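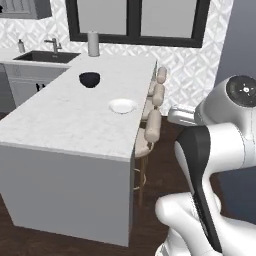 Skemetard仿真厨房机械臂工作单元的搭建、维护与故障处理

机电与自动化学院 本科生实践项目结题报告
项目指导教师：Emiko Shibata
项目实施地点：Penner楼仿真实验室

摘要

本报告记录Skemetard仿真工作单元自建立至移交期间的搭建过程、日常维护办法以及三起主要故障的处理情况。该工作单元由一台Pretov机械臂模型和一套厨房场景组成，运行于Hudik仿真平台，供学院后续课程中的餐具取放实验使用。项目组接手时，单元已有初步场景文件，但机械臂底座位置未经核定，吧椅与中岛台的碰撞体存在重叠，场景复位后物体位姿不一致。经过本学期的整改，上述问题已基本解决，复位一致性达到课程使用要求。报告同时列出尚未处理的遗留事项，供下一届项目组参考。

关键词：机械臂；仿真工作单元；碰撞体；场景复位；维护规程

一、项目背景与任务来源

学院的机器人操作实验课程原先全部在实体台架上进行。台架数量有限，学生排队时间较长，且初学者编写的轨迹程序容易造成限位触发，台架停机后须由实验室人员到场恢复。为减轻台架负担，学院决定将课程前半段的轨迹规划与抓取练习移至仿真环境，学生在仿真单元中通过考核后，方可预约实体台架。

Skemetard工作单元即为此目的设立。上一届项目组完成了场景选型与初步导入，因学期结束未能完成调试，仅留下场景文件和一份简短的交接说明。本项目组于二月接手，任务书规定的内容包括：核定机械臂安装位置；整理场景中各物体的碰撞体与物理参数；建立可重复的复位流程；编写维护规程；将单元移交课程组。

任务书未要求对机械臂控制算法作出改进，本报告亦不涉及该方面内容。单元中所用的逆运动学求解器和轨迹插补程序均沿用Hudik平台自带版本，项目组仅调整了其配置文件。

二、工作单元的组成

（一）场景部分

场景为一间带中岛台的厨房。中岛台台面为白底灰纹的大理石材质，课程实验所用的主要物体为台面上的一只黑色小碗和一只白色浅盘。碗位于台面中部偏后，盘靠近机械臂一侧。台面远端靠窗处另立有一卷厨房纸巾，课程任务中不对其进行操作，仅作为避障对象保留。

中岛台靠机械臂的长边一侧置有吧椅，椅面与靠背为米色软包，椅腿为金色细杆，带脚踏圈。吧椅的几何形状较为复杂，是本项目中问题最多的部分，详见第四章。

后墙一侧的水槽、龙头、皂液瓶及柜体均设为静态物体，不参与动力学计算。其中水槽龙头的碰撞体予以保留，柜门的碰撞体与柜体合并。上一届项目组曾考虑将柜门做成可开启的铰接件，交接说明中列为待办事项，经与课程组商议，本学期不予实施。

（二）机械臂部分

机械臂模型由Pretov公司的公开教学资料转换而来，外壳为白色，局部为黑色。模型包含外观网格、碰撞网格、连杆惯量和关节限位四类数据。转换后的文件由项目组逐项核对，发现其中两处惯量张量的参考坐标系与连杆坐标系不一致，已更正。

末端执行器采用平台库中的平行夹爪，其安装法兰与机械臂末端之间增加了一个过渡件。过渡件在原始文件中未设质量，导致求解器在高速运动时产生不稳定的力矩读数。项目组按同类铝制零件估算了质量和惯量后填入，读数恢复平稳。该估算值未经实物称量，后续如取得过渡件图纸应予修正。

（三）软件部分

单元的软件分为场景加载、控制节点、复位服务和日志服务四个模块。四个模块由一个启动脚本按次序拉起。启动次序有严格要求：日志服务必须先于控制节点启动，否则控制节点初始化阶段的告警不会被记录。上一届项目组留下的脚本未保证这一次序，早期日志因此缺失了部分初始化信息，给故障定位带来一定困难。

三、安装位置的核定

（一）核定的必要性

接手时，机械臂底座坐标为人工拖放所得，未与中岛台建立任何固定关系。场景文件每次另存后，底座坐标的末位数值均有变动。在此条件下，学生编写的绝对坐标程序在不同副本之间不能通用，成绩评定也缺乏统一依据。

（二）核定方法

项目组以中岛台台面靠机械臂一侧的角点为基准，建立工作单元坐标系，其水平面与台面上表面重合。机械臂底座、碗、盘和纸巾卷的位姿均改为相对于该坐标系表达。此后移动中岛台时，其余物体随之移动，相对关系保持不变。吧椅同样纳入该坐标系，但保留单独的偏移量，以便课程组按实验难度调整。

底座位置的选择须同时满足以下条件：夹爪能够以竖直向下的姿态到达碗和盘的上方；机械臂在回零过程中不越过吧椅靠背；肘部在常用轨迹中不接近关节限位。项目组在底座的候选区域内布置网格点，对每个网格点求解逆运动学，并记录到达情况与关节余量。

初次计算时，项目组未将夹爪开度计入，所得候选位置偏近中岛台。Shibata老师在中期检查时指出，夹爪张开后外缘会与盘沿发生干涉，要求重新计算。重算后的底座位置较初次结果向外移动，对碗的到达余量有所减小，但对盘的取放姿态有明显改善。最终位置经指导教师确认后写入场景文件，并设为只读。

（三）误差检验

底座位置固定后，项目组在台面上设置若干虚拟测点，控制夹爪中心依次到达各测点，读取实际位姿与指令位姿之差。检验标准由课程组给出，规定任一测点的位置误差不得超过2毫米。

第一轮检验中，靠近台面远端的测点未能满足标准。经排查，误差来源于控制节点的到位判据设置过宽，机械臂尚未完全收敛即被判定为到位。项目组收紧了到位判据，同时适当延长超时时间，以免正常动作被误判为失败。第二轮检验全部测点合格。

需要说明的是，上述误差仅反映仿真内部的控制偏差，与实体机械臂的绝对定位精度没有对应关系。课程讲义引用本数据时应注明这一点。

四、主要故障及处理

（一）吧椅碰撞体异常

故障现象：机械臂自初始位置向盘上方运动时，在距离吧椅靠背尚有明显间隙的位置报告碰撞并急停。部分学生助教在试用中反映，机械臂“撞上了看不见的东西”。

原因分析：吧椅靠背由多段圆柱形软包层叠构成，外形凹凸较多。上一届项目组为求简便，对整把吧椅使用了单个凸包作为碰撞体。凸包将靠背、椅面和椅腿之间的空隙全部填满，其范围远大于吧椅实际外形。靠近机械臂的一把吧椅受影响最大，其凸包侵入了机械臂的常用轨迹区域，并与中岛台边缘重叠。重叠又引起第二个问题：仿真开始的瞬间，求解器为消除穿透而施加较大的分离力，吧椅发生轻微跳动。

处理过程：项目组首先尝试使用平台的自动凸分解工具，以默认精度处理后，单把吧椅被分解为523个凸块。碰撞误报消失，但仿真速度大幅下降，在课程机房的普通计算机上已无法实时运行。其后项目组改为手工建模，以胶囊体表示靠背的各段软包，以扁平圆柱体表示椅面，以细长胶囊体表示椅腿，脚踏圈则以短胶囊体首尾相接近似。手工模型与外观网格的偏差经目视和射线检测两种方式核查，靠背部分贴合较好，脚踏圈部分略有外扩，对机械臂运动没有影响。

吧椅的位置同时作了微调，使其碰撞体与中岛台侧面之间留有间隙。课程任务不要求移动吧椅，项目组遂将其设为静态物体，跳动现象随之消除。

处理结果：更换碰撞体后，原先误报的轨迹全部可以正常执行，仿真速度恢复到更换自动分解模型之前的水平。项目组另编写了数条有意触碰靠背的轨迹，确认真实碰撞仍能被正确检出。

（二）复位后物体位姿漂移

故障现象：执行复位服务后，碗的朝向和位置与初始值存在偏差，且偏差随连续复位次数增加而变大。盘的偏差较小，但在个别情况下会出现盘沿微微翘起、随后落平的现象。

原因分析：复位服务仅重写物体的位置和姿态，没有清除线速度与角速度。若复位时碗正处于运动状态，重写位姿后其仍以原有速度继续运动，直至因摩擦停止。此外，物体的初始高度恰好等于台面高度，由于数值舍入，物体底面有时略低于台面，求解器将其推出时产生额外扰动。盘底面积较大，各接触点被推出的时刻不一致，故有翘起现象。

偏差随次数累积的原因则在另一处。复位服务在完成后会将当前位姿写回缓存，作为下次复位的目标。这一写法可能出自调试阶段的临时需要，交接说明中没有提及。项目组删除了写回语句，改为每次均从只读的场景文件中读取初始位姿。

处理过程：修改后的复位流程为：暂停物理计算；控制机械臂回到初始关节角；清除所有动态物体的速度；写入初始位姿，并将高度略微抬升；恢复物理计算；等待物体静止；读取实际位姿并与标准值比较。比较结果超出容许范围时，复位服务返回失败，并提示使用者重新加载场景。

在流程次序上，项目组内部曾有不同意见。一种意见认为应先复位物体再移动机械臂，理由是使用者可以较早看到场景恢复。试验表明，若夹爪中仍夹持物体，先复位物体会使夹爪内部的接触状态失效，手指随即猛然闭合，力矩记录中出现尖峰。最终采用先打开夹爪、再移动机械臂、最后复位物体的次序。

处理结果：项目组对新流程进行了近600次连续复位测试，测试期间穿插执行抓碗、推盘和空跑三类动作。碗与盘的最终位姿均处于容许范围之内，未再观察到累积偏差。

（三）日志重复告警

故障现象：单元运行一个下午后，日志文件体积异常增大，其中绝大部分内容为同一条关节速度告警。在一次试用课后导出的日志中，该告警共出现1,743条，真正需要关注的两类告警被淹没其间，助教未能及时发现。

原因分析：告警由控制节点在每个控制周期内判断并直接写入日志。腕部关节的速度上限在模型转换时由角度制误读为弧度制，后经人工修改，但告警阈值所在的另一份配置文件未同步更新。因此腕部只要以正常速度转动，即持续触发告警。

处理过程：项目组将速度上限和告警阈值统一到同一份配置文件，告警阈值由速度上限按固定比例换算得出，不再单独填写。日志服务增加了合并功能，同一来源的同类告警在短时间内只记录首条与末条，并附出现次数。合并功能仅用于告警级别，错误级别的记录一律逐条保留。

处理结果：以相同动作序列重新运行后，原告警不再出现。项目组另以人为降低阈值的方式触发告警，确认合并功能工作正常。

五、维护规程

以下规程经课程组审阅后试行，适用于课程助教及后续项目组成员。

（一）开课前检查

1. 使用标准启动脚本启动单元，不得手工逐个启动模块。
2. 确认日志服务已产生当次日志文件。
3. 执行一次复位，查看返回结果。
4. 运行自检轨迹。该轨迹依次经过碗上方、盘上方和吧椅靠背附近，全程不接触任何物体。如有碰撞报告，应停止使用并登记。
5. 核对场景文件的校验值。校验值与登记表不符时，从只读备份恢复。

（二）使用中的要求

学生只能在个人副本中修改程序和吧椅偏移量，不得修改底座位置、关节限位和碰撞体。需要更换操作物体的，由助教在物体清单中添加，并填写质量、摩擦系数和初始位姿。新增物体应先经过静置测试：将物体置于台面，观察一段时间，确认无滑移、抖动或陷入台面的情况。

出现急停后，应先查看日志中的首条错误记录，再执行复位。直接复位会关闭当前记录段，虽不至于丢失数据，但查找较为不便。

（三）定期维护

每月由值班助教完成以下工作：归档日志；重新执行台面测点检验；检查配置文件有无未登记的改动；在备用计算机上完整启动一次单元，确认备份可用。平台版本升级前，应保留旧版本的可运行副本，升级后须重新进行测点检验和复位测试，两项均合格方可投入课程使用。

（四）登记

所有改动均应填写登记表，内容包括改动文件、改动原因、改动人、复核人及测试结论。本项目组在整理前一阶段文件时，多处参数无法查明来源，耗费了较多时间。建议将登记表与场景文件存放于同一目录，随文件一并移交。

六、试用情况

单元在正式移交前安排了小范围试用，参加者为已修完先修课程的学生。试用任务为夹取碗并放置于盘中，再将碗移回原位。试用期间单元未出现非预期停机。参加者反映较多的问题有以下几点。

其一，盘沿较低，夹爪从侧面接近时手指容易先触及台面。项目组认为这一情况与实体操作相近，对教学有益，未作改动，仅在讲义中增加了接近高度的说明。

其二，默认视角下机械臂自身会遮挡部分台面，学生调整轨迹时不易判断夹爪与碗的相对位置。项目组增设了一个俯视视角，可在界面中切换。

其三，台面反光效果在配置较低的计算机上造成画面延迟。项目组提供了关闭反光的启动选项，该选项只影响显示，不影响物理计算。

其四，个别学生希望提供中文错误提示。目前错误提示由平台直接输出，项目组仅对最常见的几类错误编制了对照表，附于讲义之后。

七、遗留问题

夹爪过渡件的质量参数仍为估算值，前文已述。

碗的碰撞体目前由壁面和底面的小块拼接而成，夹爪夹持碗沿时偶有细微抖动，怀疑与相邻小块接缝处的法线不连续有关，尚未验证。增加小块数量可以减轻抖动，但会增加计算量，合适的取值有待测试。

纸巾卷现设为静态物体。机械臂碰撞纸巾卷时只报告碰撞，不会将其推倒，与实际情况不符。若后续课程设置整理台面的任务，应将其改为动态物体，并重新确定纸巾卷与底架之间的连接方式。

水槽区域不在当前底座位置的有效工作范围内。课程组曾提出增加将碗移入水槽的任务，经初步计算，若不移动底座则无法以合理姿态完成。可行的办法是为机械臂加装直线导轨，或另设一个底座位置供该任务专用。两种办法均会影响现有测点检验结果，须单独立项。

此外，复位服务对“物体静止”的判断采用固定速度阈值。对于碗这类可能在台面上缓慢摇摆的物体，阈值过小会使等待时间偏长。目前等待时间尚可接受，如增加圆底物体，应重新评估。

八、分工与移交

项目组成员分别负责坐标系与底座核定、碰撞体整理、复位与日志服务、规程编写及试用组织。各部分完成后由其他成员交叉复核，复核记录已随项目文件存档。碰撞体整理工作量超出原定计划，中期之后由负责底座核定的成员协助完成。

移交内容包括：场景文件及只读备份；Pretov机械臂模型文件与修改说明；控制、复位、日志三个模块的源代码；标准启动脚本；自检轨迹；测点检验与复位测试的原始数据；维护规程与登记表；学生讲义及错误提示对照表。移交时由课程组助教在Penner楼仿真实验室按规程独立完成一次启动、自检和复位，项目组成员在旁但不参与操作，结果合格后双方签字。

致谢

感谢Emiko Shibata老师在底座核定和复位流程设计中给予的指导，感谢课程组各位助教参与试用并提出意见，感谢上一届项目组成员在毕业设计期间抽时间答复有关场景文件的询问。

附录一 登记表填写说明

“改动文件”栏应填写相对路径，不使用文件简称。“改动原因”栏应写明故障现象或需求来源，不得仅填“优化”“调整”等字样。涉及数值参数的改动，须同时填写改动前后的数值及单位，角度量应注明角度制或弧度制。“测试结论”栏由复核人填写，改动人不得代填。未经复核的改动只能保存在个人副本中。

附录二 常见错误提示对照（节选）

joint limit exceeded：关节指令超出限位。检查目标姿态，必要时增加中间点。
ik no solution：逆运动学无解。目标点可能超出工作范围，或夹爪姿态不可达。
collision detected：检测到碰撞。日志中该行之后列有发生碰撞的两个物体名称。
reset mismatch：复位后位姿超出容许范围。重新加载场景，并登记复位前执行的动作。
log service not ready：日志服务未就绪。退出后使用标准启动脚本重新启动。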